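# Juego de sábanas Kadelberg raya fina, blanco

Vendemos ropa de cama desde hace bastante tiempo y desconfiamos de cualquier ficha que prometa «descanso de hotel». El Kadelberg de raya fina es un juego de sábanas de algodón satén con una raya tono sobre tono. Está bien hecho y tiene un par de inconvenientes que conviene conocer antes de pagarlo.

**Qué incluye**

- Sábana encimera
- Sábana bajera ajustable
- Dos fundas de almohada
- El faldón Astmont se vende aparte

**Datos del tejido**

- Composición: 100 % algodón
- Densidad declarada: 396 hilos
- Anchura máxima de colchón: 200 cm
- Lavado: hasta 60 grados
- Color: blanco, único disponible

Sobre los 396 hilos: es la cifra que da el fabricante y la copiamos tal cual. Nosotros no le daríamos demasiada importancia. A partir de cierto punto el número depende de cómo se cuenten los cabos, y hay sábanas de 200 hilos que aguantan más lavados que otras que presumen del triple. Si le interesa comparar, pida la muestra de tela y tóquela. Cuesta 3 euros y se descuentan del pedido.

## La raya y las arrugas

En el catálogo de Kadelberg la raya parece mucho más marcada de lo que es. Con luz fuerte casi se pierde, y quien busque un dibujo evidente se llevará una decepción. También en el catálogo la cama sale lisa como una mesa – alguien la planchó puesta, suponemos.

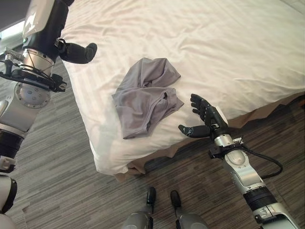

El satén de algodón se arruga, y este no es una excepción. Quien quiera una superficie tersa tendrá que plancharlo algo húmedo o resignarse. Con la cama hecha y sin más cuidados quedan pliegues suaves por toda la tela, como los que rodean la prenda gris dejada en el centro de la cama. A nosotros no nos molestan. A algunos clientes sí, y por eso preferimos avisar. El planchado fácil que menciona la caja nos parece optimista.

## El faldón

El modelo que recomendamos es el Astmont beige, de caída hasta el suelo y con frunce pequeño. Combina con el blanco sin intentar igualarlo, cosa que agradecemos: los faldones blancos de otras casas rara vez dan con el mismo tono. Mida la altura desde la base del colchón hasta el suelo. Si el faldón sobra, se amontona abajo y recoge pelusa. No hacemos arreglos de largo.

## Lo que no nos convence

- Las fundas de almohada cierran con solapa y la solapa es corta. Con almohadas gruesas asoma el relleno.
- El embalaje habla de tela «termorreguladora». Es algodón. Transpira como el algodón.
- La goma de la bajera cumple, aunque en colchones muy altos hay que pelearse con la última esquina.

## Precio y entrega

El juego completo cuesta 66 euros, faldón no incluido. Se envía desde el almacén de Pluklow y los pedidos que entran antes del mediodía salen el mismo día, salvo el lunes, que se acumula lo del fin de semana. Se admiten devoluciones con la tela sin lavar y en su bolsa.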